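2026年7月11日 工坊记录

地点：Jernby 后厨，靠冷库那张台
在场：我、Mared Gwynne，下午 Mabli Jenkins 过来吃了一圈，名义上叫试味
天气：闷。巧克力最不喜欢的那种。

先接上次没写完的。上次的杏仁蛋糕坯烤完放凉，中间塌成一个浅碟子，Mared 说可以往里面倒果酱，就当是设计。我把配方翻出来对了一遍，泡打粉没错，糖没错，错在我烤到一半开了炉门，想看看它长得好不好。它本来长得挺好。

今天的主题是糖衣小方糕（就是外面浇翻糖、里面夹一层杏子酱的那种）。Cadwaladr 茶室那边要 19 盒试吃装，11 月开始供货，所以现在不把流程理顺，到时候就是我一个人对着冷却架叹气。

一、坯子

杏仁粉换成了 Allari 的细粉，比之前那袋细得多，过筛几乎不剩渣。缺点是吸油快，面糊显得干，第一盘我以为称错了，又称一遍，没错，只好承认是眼睛的问题。

烤盘铺油纸，面糊抹平，要抹到角上。角上薄了会先焦，切边的时候丢掉的就多。Mared 切边切得很狠，说好看要紧，切下来的边都进了她的围裙口袋附近的一个碗里，后来碗空了，我没有追问。

出炉后倒扣，压一张油纸，上面再压一个空烤盘，放凉后进冷藏过夜。过夜这一步不能省。上次我图快，只冷了两小时，切出来的方块像被狗叼过。

二、夹层

杏子酱加一点柠檬汁煮开，过筛，趁热抹。要薄。我写“要薄”写了三次，因为每次都抹厚，下刀时上层会滑走，像一个不太坚定的人。

抹完合上，表面再刷一层很薄的酱，铺擀开的杏仁膏。杏仁膏这次是自己做的，稍微偏软，擀的时候糖粉撒多了，表面发白。用毛刷扫掉大半，剩下的让翻糖去遮。翻糖遮得住很多事情。

三、切块

热刀，切一刀擦一刀。尺子用金属的那把，塑料那把已经在烤箱门上弯成了弧形，留着纪念。

Mared 按印子切，我凭感觉切。混在一起放到架子上，Mabli 进门第一句就问哪几块是我的。

四、翻糖浇面

今天花时间最多的一步，也是最不想写的一步。

翻糖加热不能过头，温了、能流动就行。第一锅我走开去接电话，回来过热了，浇上去发暗，没有光泽，摸起来还掉粉。报废。第二锅隔水慢慢化，加一点点糖浆调稀，流下来能盖住四个侧面又不露坯，这个状态大概能维持到你开始得意为止。然后它就稠了，得重新隔水。

颜色：一半淡紫，一半浅绿。Zosent 的色膏很浓，牙签尖沾一下就够。我沾了两下。第一批紫的出来像校服，Mared 说像她奶奶家的浴帘，两种说法我都记在这里，供以后参考。加白翻糖冲淡以后好多了，只是翻糖总量因此翻了倍，剩下的装盒冷藏，盖子上写了日期，免得又变成冰箱里的考古项目。

浅绿那批一次成功。原因不明，不敢深究。

五、装饰

原计划是每块挤一朵小花。我挤的花，花瓣之间有一种互相不认识的气氛。Mared 挤的像花。分工就此定下：她挤花，我拉细线。

红花配深色叶子在淡紫底上很跳，远看比全套粉色有精神。绿底那批暂时只拉白线，Mabli 觉得素，我觉得素的好包装。这一条没有结论，下次各做一排，摆出来再吵。

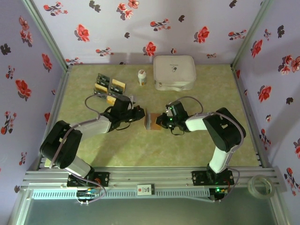
六、试味

Mabli 的意见，照抄：
甜。
还是甜。
杏子再酸一点就好了。
这块边角是谁的，挺好吃。

她说得对。糕本身够湿润，杏仁味也出来了，但翻糖加杏仁膏加果酱，三层都是糖，舌头没有地方可以站。下次的改法：

杏子酱里柠檬汁加量，另外试一版加一点杏子干泡软打碎的泥，增加一点嚼头。
杏仁膏再擀薄，能透光最好，透不了就算了。
坯子里加一小撮盐。我以为我加了，Mared 说没看见，秤旁边那碟盐也确实原样没动。

七、账

今天材料一共花了 2,059，比预算多，多出来的那部分主要是那锅发暗的翻糖和我沾的第二下色膏。Cadwaladr 如果真按 1,000 块的量下单，浇面必须两个人，一个浇一个看锅，看锅的人不许接电话。已写在墙上那张纸上，字是 Mared 写的，很大。

纸托还差一批，供货的说要等。浅色的先用，深色的沾了翻糖会显脏，留给布朗尼。

八、收尾和待办

冷却架泡着，明早洗。翻糖干在铁丝上，现在刷等于锻炼身体。
裱花嘴少了 2 号的那只，最后一次见到是在绿翻糖的碗边。希望它不在绿翻糖里面。
给茶室回信，问盒子是六格还是九格，上次他们说“差不多那样的”。
冷库的门封条又松了，关门要用胯顶一下。Mabli 已经学会了。
下次开工先称盐，放进面粉里，当着 Mared 的面放。

补一笔：晚上又尝了一块放了半天的，翻糖收住以后比刚浇完好吃，口感脆一点，甜味也没那么冲。试吃装可以考虑提前半天做完再装盒，下回留四块分时段尝，时间写在纸托底下。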